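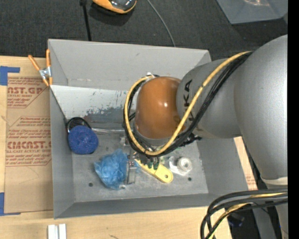

Briltura Workshop Kit

Run a live training day without the late-night prep! The Briltura kit packs everything for a group of 20 into one box - printed workbooks, name tents, a facilitator guide and 143 activity cards sorted by topic.

Each session comes in 3 lengths, so you can fit a lunch hour or fill a whole afternoon. We love the role-play cards best (the angry-customer set gets a room talking fast).

Refill packs of 5 workbooks are sold separately. Also works with the Kekness sign-in sheets.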